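Student Project Report: Review of a Hand-Held Gripper Kit for Recording Cloth Handling Tasks

Submitted May 2021
Project group: Innes Imrie, Zuzana Vlček, Anežka Kolář
Supervisor: Bořivoj Trnka

1. Purpose of the review

The group was asked to assess whether the Cavel hand-held gripper kit, as offered to teaching departments by Isteck, would be suitable for the second-year course in robot handling. The department at present has one fixed arm, which is shared between two courses and is seldom free for more than an hour at a time. A hand-held kit would allow students to collect their own recordings without booking the arm.

2. What the offer includes

The supplier's offer covers the gripper, a charging lead, a spare set of finger pads and one year of access to Winetano, the program used to sort and label recordings. Training is charged separately. The group did not take up the training and worked from the printed guide, which is clear on setting up but says very little about soft materials.

3. Method

Each member of the group carried out the same six tasks: picking up, turning over, laying flat, folding once, folding twice and stacking. Dark clothing was chosen for the greater part of the work, as the guide names it as a difficult case. In total 247 recordings were made, of which 111 were kept after checking. Most of those set aside had been stopped too early by the person holding the gripper — a fault of practice and no reflection on the kit.

Checking was done by Bohumila Murín, who had taken no part in the recording.

4. Findings

The grip is comfortable for short periods. After about 8 minutes of steady use two members reported a tired wrist, and the group recommends that students work in pairs and change over. The trigger returns smoothly.

Black garments and the finger pads on a pale padded surface: 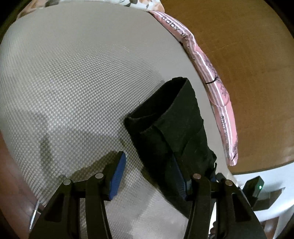
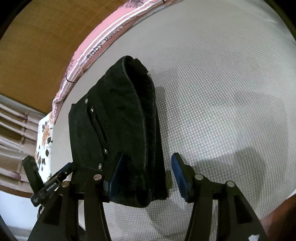
Finger pads are the part of the kit on which the group's opinion was most divided. They hold thin cloth well but need to be set square to a thick seam before closing. Against black fabric the blue of the ribbed pads is a help to the person labelling, as the black fingers themselves are easily lost against the cloth. Denim with a riveted pocket was harder to label than plain cloth, and the group would like the guide to say where on such a garment the grip should be taken.

Winetano was reliable throughout, although its search page is slow and labels cannot be changed in groups. A request on this point has been sent to Isteck.

5. Recommendation

The group recommends the purchase of two kits for the November intake, with one further set of pads for each. The Kwon kit, which was also considered, was not available for loan and could not be compared on equal terms. Should a loan become possible, the same six tasks should be repeated with it before any larger order is placed.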